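Borkon has put out a revised edition of its meeting and workshop handbook, the one half the facilitators we know keep in a bag with the cover hanging off. Out now in paperback, ebook to follow in August.

The new edition is by Nanna Hafstein, who ran planning sessions for hospitals and city offices before she started writing. Kelechi Ekpo did the charts and the fold-out agenda sheets. Same team as last time - but nearly everything has been redone.

Main changes, quickly:

- Chapters are shorter. Most can be read over a coffee.
- The long section on icebreakers is gone. Two pages left of it, in an appendix.
- New chapter on meetings where half the group is on a call and half is in the room.
- Six blank templates at the back, free to copy.
- Index is finally usable. The old one sent you to the wrong page for "agenda" and everybody complained.

Hafstein read from the hybrid chapter at the launch, held at the Tonotus bookshop at 6 p.m. Full room, people on the stairs. She took questions for longer than planned and the shop stayed open late.

"I used to tell people to send the agenda two days ahead," she said. "I still do. But now I also tell them to cut it in half first."

Asked which chapter she would hand to a brand new manager, she picked the one on ending early. Ekpo said the drawing for that chapter took him the longest, he threw out a whole set of clocks and ended up with a door.

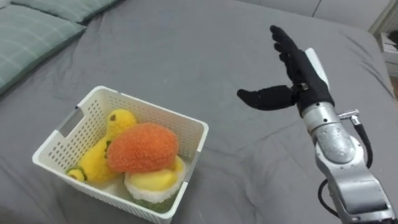
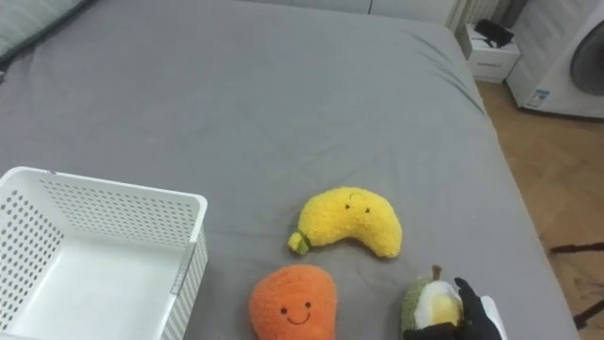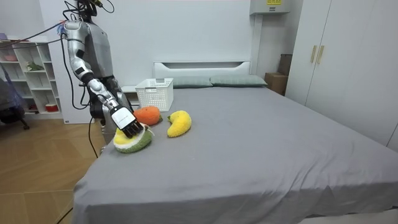

**BOOKS & WORK**

The first edition sold 1774 copies through the publisher's own site, plus whatever the shops moved, which Borkon doesn't give out. More than 1222 orders were in for the new one before the launch. Good numbers for a small press and a book about meetings.

Not everyone is happy. Amton, the training company that used the old book in its weekend course, has built its handouts around the old chapter numbers and will have to redo the lot. A spokesperson said they'd keep teaching from the first edition until the end of the season, then switch. Borkon says a conversion table - old chapter to new chapter - will go up on its site as a free download. No date for it yet.

Readers who liked the case studies should know that most have been swapped out. The school merger is still in. So is the long one on the Sharifi bakery, where the staff moved the Monday-style catch-up to a standing chat by the ovens and then had to move it back when no one could hear. It has a new ending, with notes from the owner on what the shop does now. Worth the read even if you skip teh rest of the chapter.

The chapter on note-taking got the heaviest edit. The first edition gave you a full page grid with a column for everything, and Hafstein now says she quit using it herself within a year. The new version is a half page: decisions, names, dates. Ekpo has drawn a filled-in copy next to the blank one so you can see how little goes in it.

Copies at Tonotus, or direct from the publisher. Owners of the first edition can get the templates without buying again, just email Borkon with a photo of the title page. Hafstein and Ekpo are doing a second evening at the shop, a hands-on one this time, bring an agenda you hate. Seats are free but you need to sign up at the counter or by phone. Doors at 5:30 p.m., and they're asking poeple not to block the stairs.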